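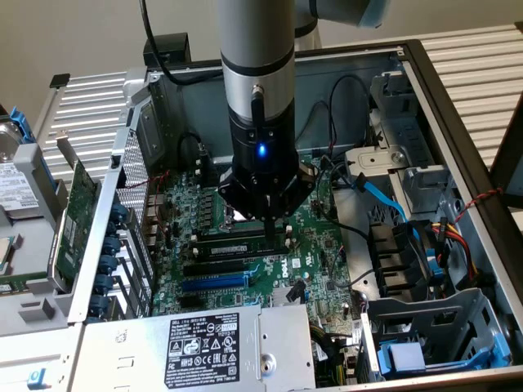

Several readers at the Revham depot reported that the side panel would not close after new memory was fitted, and asked whether the modules were the wrong height. In every case a retaining clip had been left open. Check the clips first, then follow section 6 from the beginning.

6. Removing and refitting memory modules

Applies to desktop towers issued from the Tillalham store under parts list 263.

CAUTION: Disconnect the mains lead before opening the case. Do not open the power supply unit. It contains no parts that can be repaired on the bench.

6.1 Shut down the computer and unplug all leads. Press the power button once and release it.

6.2 Lay the tower on its side on an earthed mat and remove the side panel.

6.3 Put on a wrist strap and clip it to bare metal on the case.

6.4 Move any cable lying across the memory slots. Do not pull on the wires — hold the plug.

6.5 Open the clips at the ends of the slot. Lift the module straight out by its edges.

6.6 Line up the notch in the new module with the key in the slot. Press down evenly until the clips close.

Note: If only one module is fitted, use the slot marked 1 on the board diagram (page 13).

6.7 Put back any expansion card removed for access and close its retention clip.

6.8 Refit the side panel, connect the leads and switch on. Check the memory total in the set-up screen.

If the total is wrong, switch off, unplug and repeat from 6.2.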